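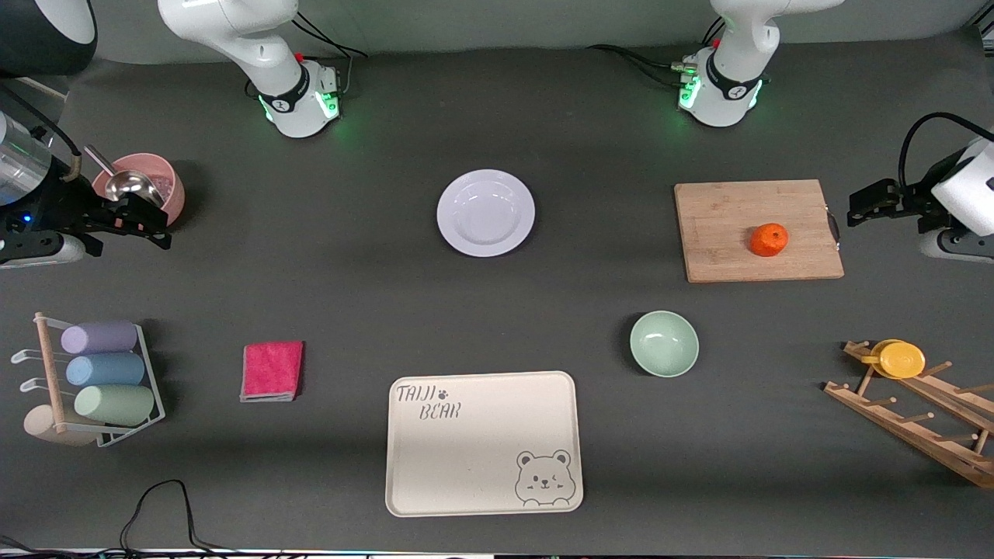
Rules for Working Near Robot Arms

A robot arm is a machine. It moves when a program or a person tells it to. It may not know that your hand is in the way. For this reason, every room with robot arms needs rules.

Rule 1. Know the reach.
The reach is all the space an arm can touch when it stretches out. Two arms at one table have two reaches, and these can overlap. Stay outside both while the arms have power.

Rule 2. Read the lights with care.
Many robots have colored lights, such as the green lights near the bases of these two arms. A color can mean different things on different machines. Look it up in the manual. A robot that is standing still may still be switched on.

Rule 3. Mind the fingers.
The part that holds things is called a gripper. These grippers have black fingers that can close on a bowl or a cup. The place where they close is a pinch point. Keep your own fingers away from it.

Rule 4. Leave cables alone.
Cables can carry power or signals. Do not pull them or move them. Tell an adult if one looks damaged.

Rule 5. Ask before you reach in.
If a tangerine rolls off the cutting board, leave it. The adult in charge stops the arms first and then picks it up.

Rule 6. Learn where the stop button is.
An emergency stop button is often red. Pressing it makes the robot stop. Only a trained adult may start the robot again.

Words to know
Base: the part that holds the arm in place.
Gripper: the robot's hand.
Pinch point: a gap that can close on you.

Text: Janelle Policarpio
Checked by: Tülin Aksoy
Updated 2025-03-24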